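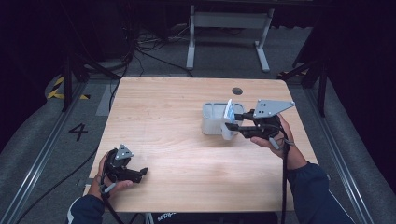

Minutes, shared workroom users' meeting, Dellton building
November, 4:00 p.m., second floor

Present: workroom users from Lollon, Tamuno and Zomow, and the building office. 10 people attended.

**1. Minutes of the last meeting**

Accepted with one correction. The spare key for the supply closet is kept at the front desk, not in the mail room.

**2. Tables**

The light wood tables are holding up well. Lollon asked whether they could be swapped for longer ones. The building office said the square tables fit the numbered spaces and there is no money for new ones this year. Two can be pushed together if they are put back by the end of the day.

The round holes near the table edge are for cords. Pens and paper clips have been dropped through them, and Zomow asked for caps. The office has priced a pack and will order 40.

Tape residue was reported on several tabletops. Users are asked to use the low-tack tape in the closet and to wipe down with a damp cloth only. The orange cleaner leaves a dull patch on the wood and has been taken off the shelf.

**3. Bins, cards and packets**

This took up most of the meeting. The white plastic bins are now used by all three groups and they travel. At the last check 27 were in the closet and 46 were on the list. Tamuno returned several during the meeting.

Agreed:

- Bins go back to the closet empty. Anything left in one overnight goes in the drawer by the door.
- Small cards and packets are stored standing up. Laid flat they slide under one another and get missed when the bin is emptied.
- No lids. The rounded corners do not take the lids we have, and forcing them has cracked two bins.
- Labels go on the short side, in pencil or on removable stickers.

Zomow asked for a second size of bin, shallower, for the packets. Lollon thought two sizes would not stack and would take up another shelf. No decision. Zomow will bring a sample next time.

**4. Floor**

The number 4 on the carpet is still easy to read. Space 7 has worn down and will be redone. The office asked that tables be kept inside their own spaces so that the carpet can be vacuumed along the metal rails. Crumbs and staples collect there and the vacuum head is too wide to get in close. Tamuno has a narrow attachment and will lend it.

The yellow and black tape is to be left where it is. If a piece lifts, report it to the office. Please do not patch it with packing tape. Coats and bags are not to be left on the taped areas.

**5. Supply closet**

The top shelf is too full. Each group will go through its own boxes before the next meeting. Unlabeled boxes will be moved to the basement. The step stool is missing a rubber foot and should not be used until it is fixed.

**6. Other business**

Lollon asked for the heat to come on earlier in the mornings. The office will ask building services.

The coffee maker stays in the hallway. A request to move it into the workroom was turned down on account of the carpet.

**Actions**

- Building office: order caps, redo space 7, fix stool, ask about heat
- Zomow: sample of shallow bin
- Tamuno: lend vacuum attachment, return remaining bins
- All groups: sort boxes on top shelf

Next meeting in January, same room. Items for the agenda to the building office one week ahead.

Meeting closed at 4:50 p.m.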